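Filed under: Home Care, Wood

Cleaning a Wooden Tray or Board That Feels Sticky

Stickiness on finished wood is usually a buildup of hand soap, lotion and kitchen grease. Plain water smears it around. Mix a teaspoon of mild dish soap into a quart of warm water, dip a soft cloth, and wring it out hard.
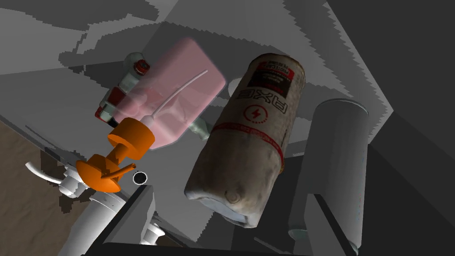 Wipe with the grain in short passes and rinse the cloth often. Go over the wood again with clean water, then dry it right away with a towel. Leave it standing on edge for 30 minutes before you judge the result.

For grooves, wrap the damp cloth around a craft stick. An old toothbrush works too if the bristles are soft.

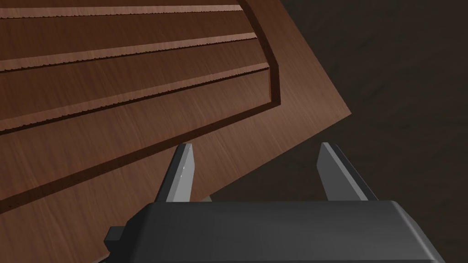 If the surface is still tacky after 3 rounds, the finish itself may be breaking down, and more washing won't help. Sand lightly and recoat. Let the new coat cure for 14 days before heavy use.

Posted in May by Faraji Mugo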